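Carnet d'atelier, vendredi 14 septembre

Sujet du jour : l'encre Batix, encore. Tralon nous a renvoyé la fiche technique « mise à jour ». J'ai comparé avec celle de mars, une ligne a changé, celle du prix. La promesse de tenue à la lumière est la même, sans méthode, sans durée, sans support. « Excellente » ne veut rien dire tant qu'on ne dit pas sur quoi ni sous quelle lampe.

Bandes tirées ce matin sur le vergé de Stustbridge et sur le Nadar lisse. Même plume, même opérateur (moi), même flacon, nº 422. Caches en carton noir sur la moitié de chaque bande. Départ en exposition à 9 h 40.

Pour mémoire, le fournisseur annonce jusqu'à 1 115 heures sans changement perceptible. Perceptible par qui ? J'attends toujours la réponse. 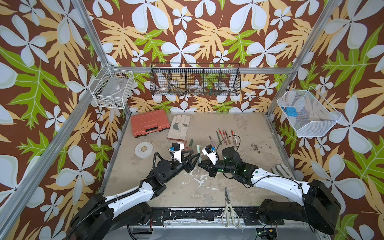 Relevés à 77 h (première série, lancée la semaine dernière)

- Vergé, noir : rien à l'œil. Un léger roux au bord du cache, que je ne compte pas avant de l'avoir revu en lumière du jour.
- Vergé, vert : a viré. Net, même sans loupe.
- Lisse, noir : rien.
- Lisse, vert : a viré aussi, moins. Le papier boit moins, donc couche plus épaisse en surface ? Possible. Je n'ai pas de quoi le prouver et je me méfie des explications qui arrivent trop vite.
- Lisse, rose : pâli de façon irrégulière. Je soupçonne mon dépôt plus que l'encre. À refaire.

Bande témoin restée au tiroir : bonne, sauf une trace de doigt. La mienne sans doute.

Partages : 3 | Commentaires : 2

Essai à l'eau

Goutte posée, trente secondes, buvard. Le noir Batix bave sur le vergé alors que l'étiquette dit « résistante ». Le vieux ferrogallique de l'armoire, lui, ne bouge pas. Je note que la comparaison n'est pas tout à fait honnête : le vieux a séché trois jours, le Batix une nuit. Refaire à séchage égal avant d'écrire quoi que ce soit à Tralon, sinon ils s'engouffreront là-dedans.
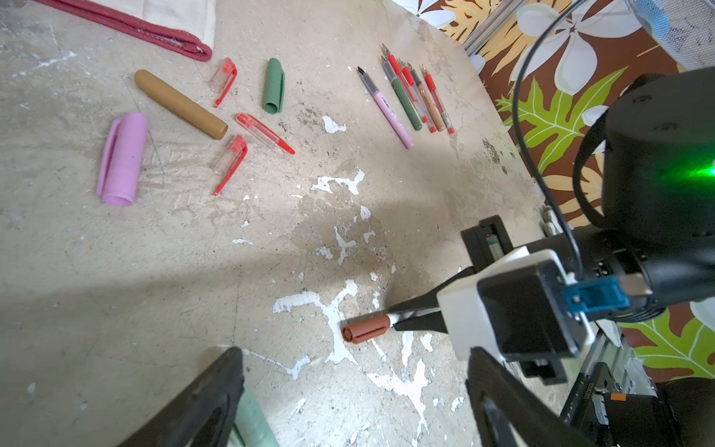 Reste la question du repérage, qui me gêne davantage que la chimie. Jusqu'ici on identifie les stylos d'essai à la couleur du capuchon, et je n'ai jamais trouvé ça sérieux. Un rose, un brun clair et un vert foncé séparés de leur stylo, par terre sur le béton, ne disent plus du tout quelle encre est dans quel corps. À partir de la prochaine série : numéro gravé sur le corps, le même reporté au dos de la bande, et on ignore le capuchon. Les bandes vertes de la première série sont donc à prendre avec réserve, je ne peux pas jurer du remplissage.

À faire
- Prochain relevé à 549 h, pas avant, même si ça démange.
- Redemander à Tralon la méthode d'essai, par écrit.
- Recommander du buvard.
- Régler l'hygromètre, il affiche la même valeur depuis lundi et je n'y crois pas.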